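Why do gears have teeth?

I love gears! My old bike in Fikdale had a wobbly one, and that's how I got hooked. Gears have teeth so they can grip each other and push — no slipping. When a small gear turns a big one, the big one goes slower but pushes harder. Neighbours turn opposite ways, too. A huge clock gear might have 200 teeth!

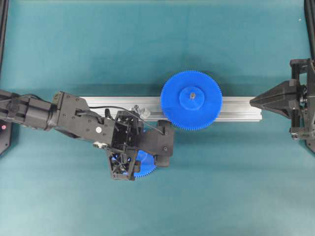 Marnie: My bike's favourite gear for hills is the easy one. Do three gears in a ring get stuck?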